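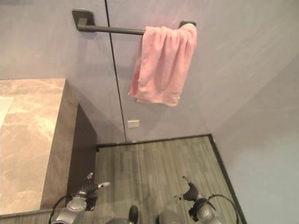 About Josberg

Josberg tests claims made by household goods, mostly the ones printed on the front. We doubt "lasts a lifetime" until somebody shows us a lifetime.
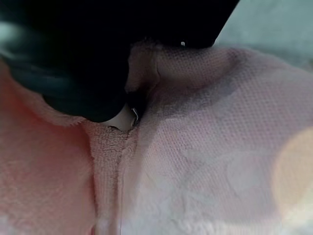
Babatunde Adebisi and Huia Waaka started the site after a "quick-dry" label cost them 200 dollars. We take no free samples.

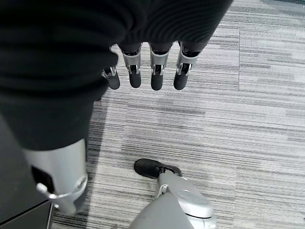 Who pays

Readers, 4000 of them. Stundolus once offered to sponsor us. We said no.

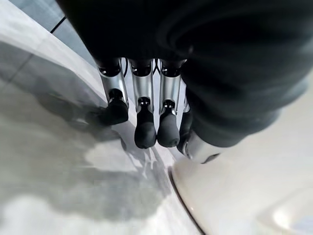

We get things wrong too, and corrections stay up next to the old text.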